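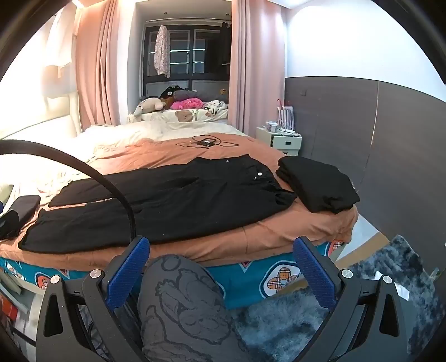
Liette reckons I'm wrong about the Furtado finale, and she left me a comment so long it had to be posted in two parts. Her view is that Simone Miranda was never meant to end up with the harbour pilot, that the writers had been steering her back to her sister's storyline since episode 5, and that anyone who was surprised wasn't paying attention. Well, Liette, I was paying attention! I watched that episode twice, once with a bowl of noodles and once with my full concentration, and I still say the ferry scene was a promise they didn't keep.

Anyway. For those who've wandered in from elsewhere, Furtado is the soap I have been going on about since September, and Simone Miranda is the one who plays Inês, the younger daughter with the terrible taste in business partners. She came to it from theatre, did 9 years of it in fairly small rooms, and you can tell, because she's the only one in the cast who knows what to do with her hands when somebody else is talking. (Grímur Lund, I love you, but please put the cup down.)

I get a lot of searches landing here from people wanting to know if she's married. I don't know! She doesn't talk about it. In the one long radio interview I've managed to find she was asked straight out if there was someone special, and she said she had a very demanding tomato plant, and then the host moved on to the weather. I thought that was a pretty good answer. There was a rumour about her and Grímur Lund after they turned up to the Drutumby festival in the same car, but the whole cast came in two cars, so by that reasoning she's also seeing the bloke who plays the priest.

What I would much prefer to talk about is Mulero, the film she made before any of this, which hardly anyone I know has seen. Lindalva Evangelista directed it and it's slow, I'll warn you. Simone plays a woman who drives feed up to a farm in the hills, and for the first 20 minutes she says maybe one full sentence. Then there's a phone call in a petrol station and I had to pause it and go and stand in the kitchen for a bit. The sound is muddy in places and the subtitles have a few howlers -- "goat" where I'm fairly sure they meant "debt" -- but do give it a go if it comes up near you.

Zihan Zeng wrote the music for both, which I only realised on Tuesday while reading the credits properly. Now I can't unhear it. The little piano bit when Inês opens the letters is nearly the same tune as the drive home in Mulero, just faster and with strings all over it.

Next up for her is Sturix, a crime series, six parts, and she's playing the detective's boss. I was hoping for the detective. I'll watch it regardless, and I've already told Liette she can come over for the first one as long as she brings the good crackers and doesn't mention the harbour pilot until the ads.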